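3.2 Sorting the drinks corner

The second part of our project dealt with the drinks corner of the Entwistle storeroom, where cans and bottles had been kept together on one unit. Jozef Dekker drew up the layout and Maarten Dekker timed the work. The budget for containers was 16 euros, which ruled out the stacking crates used in section 3.1.

Method. Bottles stay upright on the shelf, grouped by drink. Cans go into plastic baskets, laid on their sides, and are sorted on the floor first. A basket is filled from both ends towards the middle. Each trial was repeated after 2 days with the same stock. The storeroom holds some 100 cans in a normal week, fewer in February.

Results. Filling from the ends kept the cans parallel more often than filling at random. Cans left on the floor tended to roll, and time was lost collecting them — this is not corrected for in table 4. 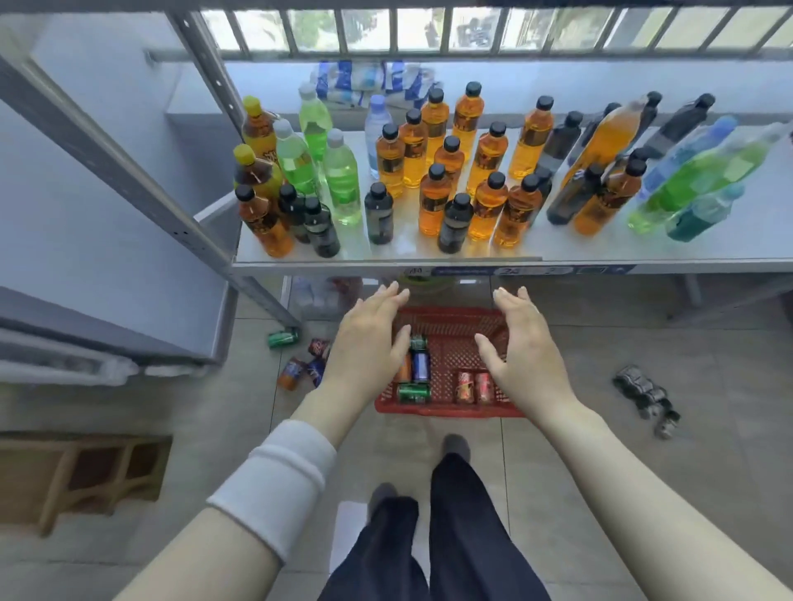
Fig. 5. Cans in and around the red basket, bottles on the shelf behind. Photo: M. Dekker

The perforated walls let the colours of the cans be checked from the side without lifting any out. A solid-sided box was not tested. Labelling of the shelf is covered in 3.3.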